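# Skasetti grasp planner, version 2

Hi, Noreen Satti here! I write most of Skasetti, and I get asked for a plain page about what it does, so I finally sat down and made one (September 8, 2020, for anyone keeping track).

Skasetti takes a depth view from the wrist camera, suggests places to close a two-finger gripper, and hands the best one to your motion planner. I built it for curved household stuff, the kind with a fat top and a skinny stem, where my old planner Ander kept going for the widest part and scraping along it. You get up to 50 candidates per view, ranked, and you can throw out any that come in too steep.

It runs fine on a laptop. You can try everything in simulation first, and please do! I still test every change that way before I let it near the arm in my shop.

What comes with it:

- the planner and a small viewer
- 2 sample kitchens to practice in
- a plug-in for the Breretti controller
- 90 days of email help, from me

Shiny black surfaces are still a weak spot (real depth cameras hate them), and I'm hoping to have a better filter by December. If you already own Ander, your settings files will load as they are. The wrist view is the one I leave open all day, mostly to watch how the fingers line up with a stem.

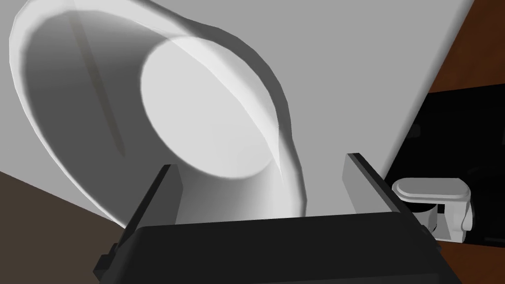
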